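Home Ask Browse topics Unanswered Log in

We use cookies to keep you signed in and remember your settings. Accept Manage

How do I get a musty smell out of a secondhand board game?

I bought a big box of old board games at the Skorkbridge flea market for 30 dollars, and it was a fine deal until I got it home and opened it. Everything smells like a basement that has given up. The boards are folding cardboard and the rulebooks are thin paper. I left the lids off in the spare room for 5 days and now the spare room smells too. One of the games is an old Plunska I've wanted for years, so the trash is not an option, whatever my household says.

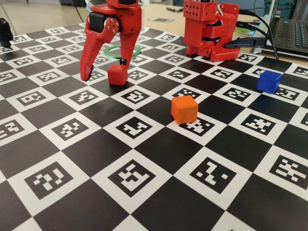 I've read about baking soda, cat litter, dryer sheets and the freezer. I would like to ruin as few things as possible. What do I try first?

Answer (accepted), 19 votes

Skip the dryer sheets unless you want a basement with lavender in it.

Wipe the boards with a dry cloth first, outside if you can. Then get a plastic tub with a tight lid, pour an open tray of baking soda into the bottom and stand the boards up around it, opened out – touching is fine, stacked is bad. Rulebooks go in fanned open. Close it and leave it alone for two weeks. Change the powder halfway through. Cards need the longest, and you may end up doing them twice.

The original boxes are usually the worst of it. I had an Aksoy set where everything came clean except the box, and I now keep it in a cookie tin.

Look for fuzzy spots before you start. If you find any, keep that game away from the others.

Answer, 5 votes

Plain clay cat litter works better than baking soda. Unused, obviously. I say obviously.

Answer, 0 votes

put it in the sun for a day. worked on my tent

Related Popular Newest Help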